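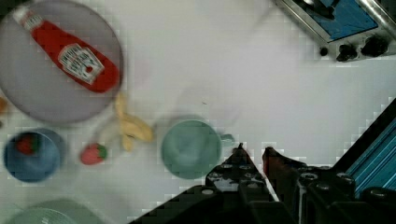 Household robot manipulation

Household robot manipulation is the use of robot arms for chores at home, such as clearing a table, putting food away or sorting dishes. Robots that vacuum floors have been sold for many years, but work that needs a hand is still mostly at the stage of research. Similar methods are tested on the shop floor, where the parts are known in advance and the light does not change.

Objects and grasping

A kitchen table is a difficult place for a machine. A mug can be taken by the rim or by the handle, a bottle may lie on its side, and a toy strawberry in a bowl needs a different approach than one on the table. Many laboratories practice with toy food, which does not spoil and keeps its shape. A gripper with two fingers can hold many of these things, but it has little sense of touch, and its own fingers often hide the object from a wrist camera. 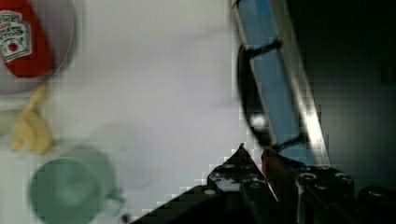

Can a robot clear a kitchen table today?
Under prepared conditions it can, when the objects are familiar and a person is near to help. In an ordinary home the results are less stable, and the work is slower than by hand.

Testing

In the Saarela trial, led by Helmi Ahonen, an arm made 200 attempts to move tableware and completed 107 of them. Most failures came from a poor first grip. Mawuli Antwi later repeated the trial with 1000 attempts and argued that a single score tells little — a dropped strawberry and a dropped mug should not be counted the same. 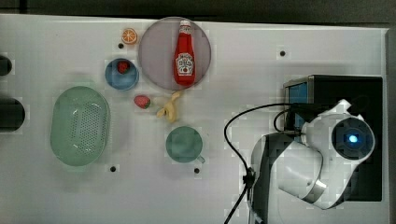
Nirkosberg Department of Applied Robotics

Fixed and mobile arms

An arm fixed in one place is easier to control, because its position to the table stays known. A mobile arm can reach the sink and the cupboard, but each movement of the base adds error. For shop-floor tasks the fixed type is usually preferred.

See also: Daltmont gripping test; Service robot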